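# Keep the Bad Folds

Most arguments about teaching robots by demonstration are about how much data you need. I think the more useful argument is about who does the demonstrating, and how tidy we let them be.

I spent the spring at Mumberg, teleoperating a pair of arms through laundry. You hold two leader handles, the arms on the table copy your hands, and the cameras and joint positions get recorded. Each recording is an episode. Our target was 500 episodes of T-shirt folding, and the written instructions said to throw out any episode with a dropped grasp, a second try or a visible hesitation.

I followed that rule for the first 50 and then started arguing against it.

When you fold a shirt at home, you miss a corner all the time. You pinch two layers when you wanted one, let go, and pinch again. It takes half a second and you forget it happened. Through the handles the same mistake takes longer, and you can feel yourself deciding what to do about it. Those decisions are the part a policy most needs to see. If every episode in the set goes straight from a flat shirt to a folded one, the robot has never been shown what to do with a sleeve trapped under the body.

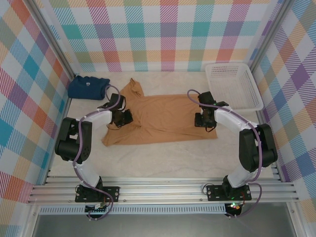 Martim Serrano, who ran the collection schedule, disagreed with me, and his reasons were fair. A policy trained on hesitation learns to hesitate. He had seen it on an earlier job at Bodow, where an operator had a habit of pausing over the hem before closing the gripper. The robot picked up the pause and sometimes never came out of it. He also pointed out that "keep the mistakes" is a hard rule to hand to a new operator, who will hear it as permission to be sloppy.

So I would draw the line in a different place. A pause where the operator is thinking about lunch should go. A missed grasp followed by a clean recovery should stay, and it should be labeled. An episode where the operator gives up and shakes the shirt out by hand should go in a separate folder, because somebody will want to know which starting positions cause that.

We tried a small version of this in June. Dorian Renaud and I recorded 30 clean episodes and 30 that began from a deliberately poor start, with the shirt bunched at the neck or the hem turned under. The second batch took most of an afternoon and left my forearms sore. It's too small a set to prove anything, and I won't pretend it did. But reviewing it, I saw moves I had never made in the clean batch, such as using one gripper to hold the body still while the other worked a crease outward.

That brings me to pay and scheduling, which are usually left out of this discussion. Operators are often measured by accepted episodes per hour. Under that measure anyone sensible will lay the shirt out flat, take the easy grasp and reset quickly. The data comes out clean and narrow, and the operator has done exactly what was asked. If a lab wants recoveries, it has to pay for the time they take. An hourly rate with no episode bonus would be a good start.

I'd also like to see operators sit in when episodes are reviewed. I could tell you why I let go of a sleeve at a given moment. A reviewer going through the recordings a week later has to guess, and the usual guess is operator error.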